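4. Recording the laundry episodes

By now you should have the arm homed and the Marchetti logger running, so we can get to the part most people came for, which is collecting good demonstrations. Take your time with the first few – everybody's early ones are a bit wobbly, and the training set is quite forgiving.

4.1 Put the basket on the floor within easy reach of the arm, and place one cloth in the upper drum.

4.2 Start a new episode in Jaslow and type in the task name exactly as it appears on your sheet. Spelling matters here, I'm afraid.

4.3 Guide the gripper to the cloth, close it, and lift slowly until the fabric is well clear of the door.

4.4 Lower the cloth into the basket, open the fingers, and stop the recording.

Note: The policy in the Marnby study was trained on 2,000 episodes, but you can run a first check of your own with 100.

Caution: Keep the fingers away from the glass doors when you change height. If the arm touches one, stop and mark the episode as failed.

Head camera views, for checking your own camera angle:

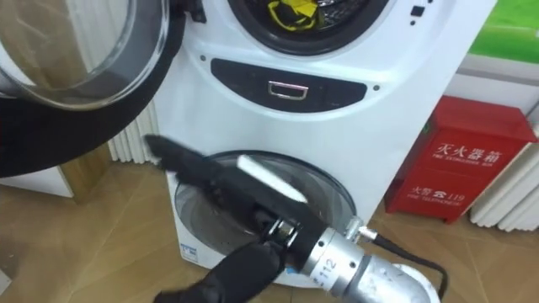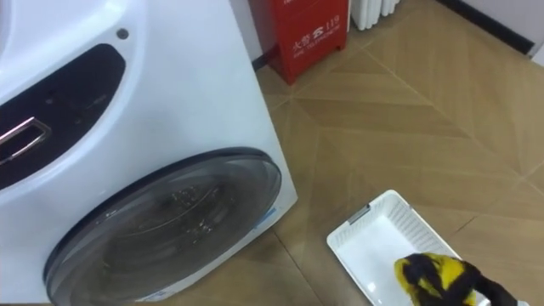 4.5 Once you have a full batch, run the Hustach filter, which throws out any episode with dropped video. Flora Strachan's first batch came back with 169 usable episodes, and she was very pleased with that. Please keep the rejected files too – we still use them when we train the failure detector in section 5.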